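How our summer club taught a humanoid to wipe a table (and how you can run the same project)

Posted Jul 5, 2025 by Glenys Gwilliam

364 shares | 6 comments

I promised the parents' mailing list a proper write-up of the table wiping project, and then three other clubs wrote to ask for it too, so I'm putting the whole thing in one place. It's long! Get a drink.

Quick background. Our club, Prydderch Robotics, runs through the school year on small stuff (line followers, claw bots, one very stubborn hexapod) and then in summer we get hours on a full-size humanoid at the Neltesau learning lab. The students drive it by hand with a headset and controllers, record what they do, and then train a policy on the recordings. Ages are mostly fourteen to seventeen. Beatrice Makori looks after the training side and I look after everything with a plug on it.

You'll need a humanoid or at least a two-arm setup with a camera up top, a way to drive it, a computer with a decent graphics card, and a lot of cloths. If you only have one arm on a bench, most of this still works, just skip the part about standing.

Step 1. Pick a job that's smaller than you think

The students wanted to clean an entire room. Everybody's students want to clean an entire room. We talked them down to this: start with the cloth in the right hand, touch it to the table, make four strokes, lift. That was the task for the first two sessions. Picking up the cloth came later, and folding it never came at all (maybe next year).

Write the task down in one sentence and tape it to the wall. Ours got edited in three colors of marker before anyone drove anything, and those arguments were really useful. Does a stroke go both ways or one way? What counts as lifted? If two drivers have different answers, your recordings will have different answers in them too, and the policy will learn a sort of mush.

Step 2. Choose the cloth

I did not expect to have opinions about cloths. Now I have many.

Thin paper towels tear. Big bath towels hang down so far that the hand drags them off the table on the return stroke. Shiny polishing cloths slid right out of our grip. What we like is a smallish cloth with some texture to it, bunched up so there's a good wad to hold and a bit left over to do the wiping. Buy several of the same kind. We bought one nice one and then had to swap halfway through, and you could see the success rate dip on Beatrice's chart the very same afternoon.

Wad it the same way each time if you're handing it over to the robot. We call ours "the cabbage." Pinch the middle, let the corners fall, give it to the gripper wad first.

Step 3. Set the reset position

Every recording should start from the same place, more or less. Put the feet on marks. Put the table against marks. We use tape for both and check it at the start of each session, and again after lunch, when somebody has always bumped something.

Keep the free arm out to the side and low. Our first batch had the left hand wandering all over the place because the drivers forgot about it (fair enough, you forget about your own left hand too), and the policy picked that up beautifully. It wiped the table and conducted an orchestra. So now the rule is that the left arm gets parked before recording starts and stays parked.

Step 4. Get the height right before you wipe anything

Glass is hard. I'd start you on a plain painted tabletop if you have one, and we should have done that ourselves. On a wood or painted top the driver sees the shadow of the hand closing in on the surface and knows when to slow down. On clear glass you're looking straight through at the table frame and the carpet, and your eyes want to focus down there instead. Students kept stopping too high, or coming down with a clunk. 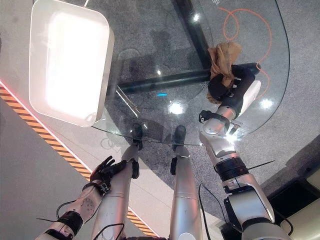

Cloth over the glass, seen from head height. Look at how much of the floor shows through!

What fixed it for us was picking a reference the driver could trust. Some liked to use the near edge of the glass and judge from how the forearm passed over it. Others used the lights reflected in the surface, and would watch the reflection of the hand come up to meet the hand. Both work. Let each driver find their own but make them practice it ten times without recording.

Then there's the force limit. Set it low. Ours will stop pressing and complain if the wrist feels more than a gentle push, and yes, the students find it annoying, and yes, it stays on. Have an adult on the stop button whenever the arms are live. One person, whose only job that is, no phone.

Step 5. Record

Drivers swap every 15 minutes. Any longer and they get sloppy, and the headset gets sweaty, and people start composing little songs. We had one student driving, one on the keyboard to mark each attempt as good or bad, and one handling the cloth and the resets.

Please mark the bad ones honestly! It's tempting to keep a near miss when you're chasing a number. We threw away loads. By the end of the second week we'd kept 2670 attempts, which sounds enormous but each one is only a few seconds, and the students got fast.

Things we marked bad:

- cloth dropped, or held by one corner
- hand touched glass with no cloth between
- left arm moved
- anyone's head or hand in view during a stroke
- driver laughed so hard the camera shook (this was a real category)

Save to two drives. I'll say no more about that except that one afternoon of work went to live on the farm.

Step 6. Train, and go home

Beatrice uses a small training script we call Ollura, which a former student wrote and which we've patched so often that it's mostly patches. Any imitation learning package will do. Start with a small slice of your data, 2000 attempts is plenty for a first go, and train overnight so nobody has to sit and watch the loss curve. They will want to watch the loss curve. Ours took a screenshot of it every time it wiggled.

Don't fiddle with settings on the first run. Leave the defaults, see what you get, and write down what it does wrong in ordinary words. "Stops short of the far side" is a good note. "Bad" isn't. We had a notebook per team and I made them fill it in before they could touch the keyboard again, which made me very popular.

Step 7. Test it properly

Run the policy with the speed turned down to half, adult on the stop button, everybody behind the line. Then do a set of tries with the table where it was during recording, and another set with the table shifted a hand's width. The second set is where it gets interesting. Our first policy did lovely neat strokes in the air next to a shifted table, completely confident.

The cure was boring. We went back and recorded more with the table in different spots, the lights on and off, and a second kind of cloth. It took three extra sessions, and we lost one of those to a controller battery I'd sworn was charged.

Other things that helped a bit:

- wiping the camera lens (I know)
- asking drivers to pause for a second just above the surface, so there's a clear "get ready" moment in every recording
- getting rid of attempts where the driver corrected three or four times, even if they ended well

Step 8. Show somebody

Pick a date early and invite people, or the project will drift on until school starts. We're showing ours at the Prurna open evening later in July, with a live run and a poster. The poster has to explain what went wrong as well as what went right, and each student has to be able to answer questions on a part they didn't do themselves. That second rule caused groaning but it means the coders can talk about cloths and the cloth people can talk about training, and I think they're prouder of it for that.

If you're planning your own, I'd allow three weeks and expect to use four. I'm happy to send our marking sheet and the tape diagram to any club that wants them, just leave a comment. And if anyone has a good trick for judging height on clear glass, please please share it, we still have two drivers who come in with a clunk.

Share this post
6 comments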